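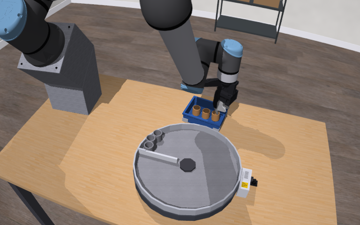 Vincze objected, after reading the first draft of this section, that a speaker who says "the round thing" may know the exact noun very well and only finds it too long for the occasion. We take this objection seriously, and it has changed the way we report the results. In the earlier version, every general noun was treated as a gap in vocabulary. In the present one we separate two cases: the general noun which is later replaced by an exact one in the same talk, and the general noun which stays until the end.

4.2 General nouns in the naming of household objects

The material comes from evening language classes in Tagle, where the adult learners described objects to a partner who could not see them. The talks were written down by Charito Espiritu and contain 1,331 noun phrases that refer to an object or to a part of it. Of these, 794 have an exact noun as their head. The remaining phrases have a general noun, most often "thing", "part" or "piece", or a noun of shape such as "circle".

Shape nouns were frequent when the object has a common shape but a less common name. Figure 1 belongs to this group. It is a rendered picture of a large round turntable on a light wooden table. English has the noun "turntable", but many learners connect this word only with music, and "disc", "wheel" and "plate" compete with it. A table, on the other hand, gives no such difficulty. Its name is learned in the first weeks and it was almost never replaced by a general noun in our material.

The names of parts behave differently from the names of whole objects. Words such as "rim" and "hub" are short, but they are seldom taught before the upper levels. Our learners preferred a phrase with a preposition, for instance "the part in the middle" or "the line around it". These phrases are longer than the exact noun, so the wish to save effort, as proposed by Vincze, does not explain them well. It explains better the cases where "thing" was used for a long compound and the compound appeared some turns later.

We also found that the partner has an influence. When the partner repeated the general noun in a question, the speaker usually kept it. When the partner offered an exact noun, the speaker took it over, even where it was not fully correct. One pair continued with "wheel" during the whole talk, and the task was finished without any misunderstanding that we could notice. Chiriac reads this as a local agreement between two persons, and we follow her reading here.

A limit of the analysis must be mentioned. The first language of the speakers was recorded only as a free answer in the questionnaire, and some answers name two languages. For this reason we don't compare language groups in this section. The question of articles before general nouns, where the first language probably matters more, is treated in Section 4.3.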